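Section 4: Planning and budgeting for your practice station
Draneck bench arm – Set-up guide

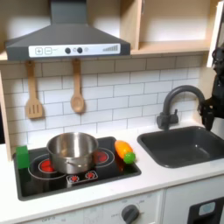

Fig. 4-1. Gripper at the sink side of a play kitchen station.

Read this section before you place an order. It covers the station, the props and the spare parts. The arm and controller are quoted separately by Sistemora.

1. Measure the bench or floor space. Allow 40 cm of clear space on every side of the arm's full reach.

2. Choose a play kitchen with a fixed sink and cooktop. Printed burners and dials are fine for pick-and-place work. If your tasks include turning knobs, ask the supplier which ones move.

3. List the props for each task. Start with a pot, a block and one or two toy vegetables. Order two of each.

4. Price the station. The Penmont starter bundle (order code 404) is $939 before tax and includes the kitchen, props and mounting hardware. Freight is extra.

5. Add a line for spare finger pads. Plan on 4 sets for the first year.

6. Send the completed worksheet to your purchasing contact. Orders in by Wednesday noon ship the following week.

Note: Shiny pots and glossy cooktops can throw reflections that upset the vision software. Budget for a matte pot as well if your lighting can't be changed.

Caution: Do not bolt the arm to the play kitchen. The base needs its own rated stand – see Section 5.

Worksheet questions: Jade Penner, station orders. Freight quotes: Haris Marwat.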